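Against the Long Table

Trerkell Weekly, October 22, 1999

Second time this year I've sat down to write about the school lunch thing and both times I got too mad to finish. So this is the fast version. I have an hour before I pick up my kid.

Lunch at Ríos Elementary is 24 minutes. That's bell to bell. Take out the walk from the classroom, the line, the milk, the kid who dropped his milk, the line again to throw stuff away. My daughter says she gets to sit down when the big hand is on the four and gets up when it's on the seven. Fifteen minutes. Fifteen minutes to eat a meal, at age eight, with 200 other kids yelling.

I grew up in Gorneo and we went home for lunch. I know, I know. Nobody's mother is home now, mine barely was. Not asking for that back. But I remember being done with soup and still having time to lie on the floor with the dog. That was part of lunch too. The lying down.

What do they do in those fifteen minutes? They eat the cookie. Of course they eat the cookie. You would eat the cookie. Then the district sends home a letter in June saying our children are throwing out their vegetables and would we please talk to them about nutrition. I talked to her about nutrition. She knows more about nutrition than I do. She can draw the pyramid. She doesn't have time to chew a carrot.

Maribel Chávez, who ran the kitchen at Ríos until last year, told me the carrots came back whole. Not bitten, whole. Apples with one bite. She used to cut the apples in quarters on her own time before the first bell, 186 of them on a bad day, and when she did that they got eaten. Then somebody decided cut apples turn brown and look bad and she had to stop. So now they look great in the trash.

Here is what bugs me most. We treat eating like a delay. Something in the way of the real school day, get it over with. And it isn't only the kids. At my job people eat standing at the copier. My brother-in-law eats in his truck with the engine running. I had a yogurt over the sink this morning and I'm the one writing this piece. We learned it somewhere and I think we learned it at a long table with an adult blowing a whistle.

And about the whistle. There's a red light in the cafeteria now too, looks like a traffic signal, goes on when the noise gets too high and then it's silent lunch. Silent lunch! For children who have been told to be quiet since eight in the morning. Where exactly are they supposed to talk to each other? The bus? They're not allowed to turn around on the bus.

I brought all this to the school board. Four minutes each at the microphone, four, and I used mine badly. Heriberto Alvarado was better. He drives the number two bus and has three at Ríos and he just read out loud what his youngest brought home in her lunch bag every day for a week. Sandwich, one corner gone. Sandwich, two corners gone. Grapes, all of them. People laughed and then they stopped laughing. The board thanked him and moved on to the roof.
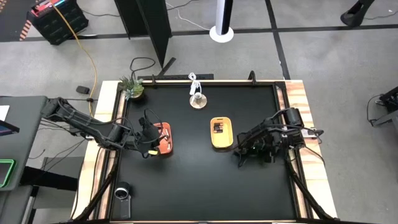
The answer I keep getting is the schedule. Can't be done, there's no slack, add ten minutes to lunch and it comes off reading or the buses run late. Fine. But somebody made the schedule. A tray has small things in it, pale things, an orange-red tray like that one or a beige one like ours, and small things take time to pick up, one and then the next. A peanut, a piece of corn, a slice of pear. You can't bargain with that. A second grader with a loose front tooth is going to be slow and ought to be allowed to be slow. We give them a whole period to learn to tell time and then no time.

Lavetau does forty minutes, by the way. One town over, same state tests, same buses practically. They put recess first so the kids come in hungry and not itching to get out the door. Their secretary told me on the phone the nurse sees fewer stomachaches after noon. I don't have a study. I have a secretary on the phone. But it's more than the board had.

So, ten minutes. That's what I want, I don't want new tables or a salad bar or a guest chef. Ten minutes and turn off the stupid light. Let Maribel's replacment cut the apples. If some of them go brown they go brown, my daughter has never once in her life refused a brown apple if there was time to eat it.

Next meeting is in the gym beacuse of the roof. Come if you can. Eat first.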